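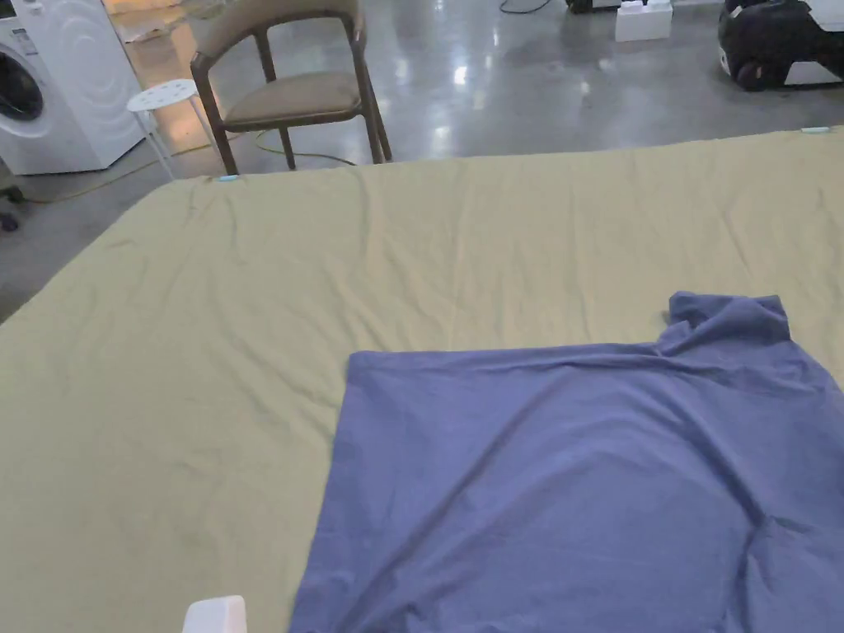

Are we booking the March trip through Riltell again?

We haven't decided. The quote is on the table until the next meeting, and three of the five people here don't like it.

**Travel club, planning meeting, Dec 20, 2018**

Present: Mbali Msimang (chair), Lech Zieliński, Siyabonga Kekana, Ieva Lill. Sibusiso Mokgethi by phone. Minutes: Lech.

**1. Riltell quote**

Riltell wants $1071 a head for 9 nights, flights included. Mbali asked what "included" means this time, given that last year it left out checked bags. Siyabonga had called them and was told bags are "usually fine." The chair did not accept this as an answer. Siyabonga to get it in writing.

Sibusiso still thinks it is a fair price. Ieva said the same trip booked piece by piece came to $1360 when she tried it, but she picked the worst possible flight times and admits it.

**2. Where we sleep**

The Riltell package puts us in Siveck for the whole stay. Lech has read the hotel's page twice and can't find how far it is from the station. "Moments away" is all it says. Ieva would like two nights in Sayegh instead, and Mbali wants to know who carries the bags up the hill.

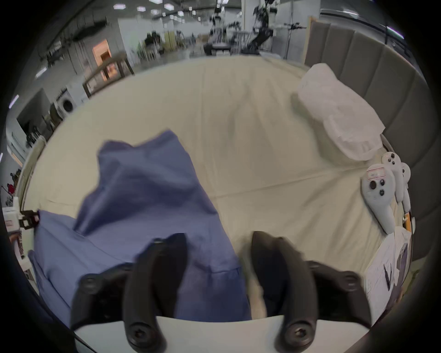 Siyabonga pointed out that moving in the middle of the trip costs most of a day, and that we said we would never do it again after the last time. Ieva says the last time was the bus company's fault. Left open.

**3. Gendeo passes**

The Gendeo pass is $175 each and is supposed to cover trains and ferries. Lech doubts the ferries run in March at all. Sibusiso offered to check the winter timetable. He made the same offer in the fall, and Mbali asked that this be noted.

No passes to be bought until we see a timetable.

**4. Deposit**

Riltell is asking for it now to "hold the rate." Lech moved that we wait. Seconded by Ieva. Carried, Sibusiso against.

**Actions**

- Siyabonga: bag rules, in writing
- Sibusiso: ferry timetable
- Ieva: price for two nights in Sayegh
- Lech: call the Siveck hotel about the walk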